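Two-arm cell on the plating line, what happened to the jobs at your place?
Forum: Food Production and Catering > Equipment and Staffing

Posted by traycount
We do breakfast trays for hotels and two conference centers. Management is putting in a two-arm setup to do plating, starting with the pastry position, and I'm the shift lead who has to write the new rota.

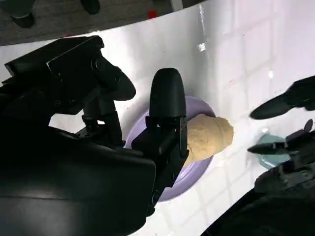
The integrator is Granix and the cell is called Stornholm on all the paperwork, so that's what everybody calls it now. Right now it does croissants and rolls onto plates. Fruit bowls are supposed to come next. Start of August it goes on the early shift for real, 4 a.m. start.

My question is about people and not the machine. We have 259 covers on a normal morning and the pastry position takes two people. The plan I was handed says one person "supervises" the cell and the other moves to "flexible duties." There is no description of either job. If you have been through this, what did the work turn into, and did pay grades change? I would like to have something in writing before I talk to the crew.

Posted by Granulated
Went through it at a sandwich plant. "Supervises" meant clearing faults, refilling, wiping down the fingers and pads between products, and signing the cleaning sheet. It is a full job. Our operator was busier than before for the first couple of months. "Flexible duties" meant dish room.

Get the cleaning written down with minutes next to it. Ours had nothing in the rota for it, so it got done in people's breaks until somebody complained.

Posted by lowboy_cart
Same as above on the cleaning. Also ask who is allowed to reset it after a stop. At ours only a trained operator could, and they trained exactly one per shift. When she was out sick we plated by hand next to a parked machine with one person fewer than before. Train everyone on the position or don't start.

Posted by hollandaise_dept
I'll take the other side. I did the pastry position for six years before we automated and I don't miss it. Same reach, same twist, a few hundred times before the sun was up. My wrist is better. I run the cell now, I got one grade up, and I do the allergen checks too, which used to get rushed.

People talk about these jobs as if they were great jobs. Pastry onto plate was the one everybody tried to swap out of.

Posted by Granulated
Glad you got the grade. We didn't. Same work card, same pay, more responsibility. It depends completely on who negotiates it and when. Once the thing is running they have no reason to talk to you.

And there was one of you where there used to be two, I'm guessing?

Posted by hollandaise_dept
Yes. The other person went to the hot line and left in the spring. I don't know if she would have left regardless.

Posted by traycount
Thanks, this is useful. To answer a couple of things. Cleaning is listed in the plan as "end of shift," no time given. Reset training is for "key operators," no number given. I've sent both back with questions.

On the pastry itself, breakage is the thing my crew keeps asking about. Squeeze a croissant too hard and you have crumbs all over the plate, and somebody has to wipe it or replate it. If that person is the supervisor then they aren't supervising.

Posted by B. Maldonado
Benjamín Maldonado here, I do maintenance at a bakery that supplies cafes, so I see it from the back end. Breakage depends on the product more than the machine. Our settings were fine for one supplier's croissant and bad for the next one, which was flakier. Purchasing changed supplier without telling us. Nobody had put "tell the line" anywhere in their process.

So one thing that changed for us is that the line operator now sits in when purchasing wants to switch a baked product. That was never the case before. I'd ask for it from the start.

For plates, keep to one size and shape on the pastry position if you can. Ours had a mix from different years and we ended up pulling the odd ones.

Posted by sheetpan_sal
Unpopular opinion, but you should be asking for the old rota to stay in place for a fixed period. Both people on the position, cell running, nobody moved. Then you count what each person did. We did that for 4 weeks and it turned out the second person was doing a lot that was on no job description. Topping up napkins, catching wrong tray cards, answering the phone from the front desk. When they move that person all of it still has to happen.

Posted by lowboy_cart
Management will say they can't pay for the cell and two people.

Posted by sheetpan_sal
They can for 4 weeks. They paid for the cell.

Posted by Granulated
Ours said no to exactly that. Worth asking, but I wouldn't go to the crew and promise it.

Posted by Adness
Question for hollandaise_dept. Do you still rotate? My worry is the opposite of everybody's here. We used to change positions every hour, and since the cell went in, the operator stays on it all shift because only they are signed off. It's easier on the arms but people say the time drags badly. We had two ask to go back to hand packing.

Posted by hollandaise_dept
Every two hours, but only since last year when they trained more of us. Before that I was on it all shift and yes, it dragged. You are mostly watching, and you can't walk off. I would put rotation in the written agreement.

Posted by traycount
Update after the meeting. The trial with both people on the position is agreed, but shorter than I asked for, two weeks. Everyone on early shift gets reset training. Cleaning gets its own line on the rota. Pay grade is "under review," so no answer there. Purchasing said they would copy me on supplier changes, which I will believe when I get the first email.

The Sönmez contract for the conference centers starts in the same month, so covers will go up while we are still learning the thing. I raised that too and was told the dates are fixed.

Posted by Granulated
Get the date for the grade review in writing. "Under review" was our answer as well.

Posted by B. Maldonado
If the dates are fixed, leave fruit bowls out until the pastry side has run a full trial. Different object, different settings, and you don't want to be learning both with the extra covers coming in. Granix should be able to give you a separate start for it.

Posted by traycount
Asked them this morning. Waiting on a reply.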